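## 3. Course Project: Bimanual Letter Sorting 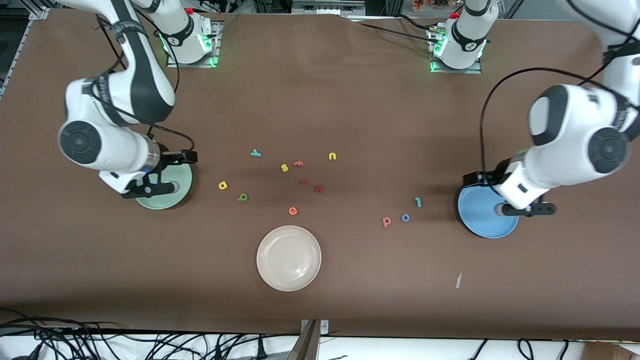

**Figure 3.** Workspace for the letter-sorting task, with both arms over the table.

The project unit occupied the second half of the automation course at Clilmont and was carried out by student teams of 4. Each team was given the same two-arm station, the same control library (Sotine), and a written task statement of one page. The statement asked for a policy that would pick up foam alphabet letters and place them on plates according to a rule chosen by the team. Rules were registered with the instructor before any data were recorded, so that a team could not adjust the rule to match the behavior of its policy. The layout in Figure 3 uses three plates, with the pale green plate under the gripper of the right arm, the blue plate under the left, and the white plate between them nearer the front of the table. The letters lie in the area between the arms, and most of them can be assigned to one arm by position alone. Letters close to the midline, such as the orange "e", require an explicit decision.

### 3.1 Task rules

Two kinds of rule were registered. Color rules assign each letter to a plate by its hue. Identity rules assign it by the character itself, for example vowels to one plate and consonants to the others. Color rules were preferred by teams with little background in vision, but they were harder to state without gaps than the teams expected. The set includes letters whose colors are near neighbors; the red "r" and the dark red "k" in Figure 3 fall in the same class under one reading of the rule and in different classes under another. Teams using color rules were therefore asked to submit a lookup table covering every letter in the set.

Identity rules had a different weakness. The same character may appear in more than one color, as with the yellow "a" and the green "a" in the figure, and a classifier trained on few examples tended to learn the color instead of the shape. Kincaid's team addressed this by converting all crops to grayscale before training. Tan's team kept the color channels and applied random hue shifts. Both methods were accepted.

### 3.2 Data collection

Demonstrations were recorded by teleoperation in sessions of 50 minutes. A session was led by one operator, with a second student resetting the letters and a third keeping the log. Letters were dropped by hand onto the table from a low height to avoid regular spacing. A trial was discarded if a letter came to rest on a plate before the operator began.

In total, 243 demonstrations were submitted across all teams, of which 135 met the acceptance criteria. The main causes of rejection were missing joint data from one arm and log entries that did not agree with the registered rule. Rejected demonstrations were kept in the archive but were not used for training.

### 3.3 Arm assignment

The control library does not arbitrate between the arms. Each team had to supply its own assignment function, and three approaches were seen. The simplest divides the table along a fixed line and gives each arm the letters on its own side. It is easy to verify, but it fails when a letter on one side belongs on the plate at the other. A second approach, used by Karam's team, selects the arm by destination plate and holds the other arm in a parked pose until the move is complete. The third permits both arms to move at once, subject to a minimum distance between the grippers.

The third approach was the fastest in simulation. On the real station it produced frequent protective stops near the shared middle plate — the distance check used the wrist position and ignored the length of the fingers. The check was later extended to the fingertip, after which the team reduced its speed limit and repeated the affected trials.

### 3.4 Grading

Grades were based on the written report, the code, and a final demonstration held in December. The success rate of the policy was recorded but did not enter the grade directly. A team with a low success rate could receive full credit if the report identified the failure modes and supported each with logged trials. Section 4 gives the results by rule type and by assignment method.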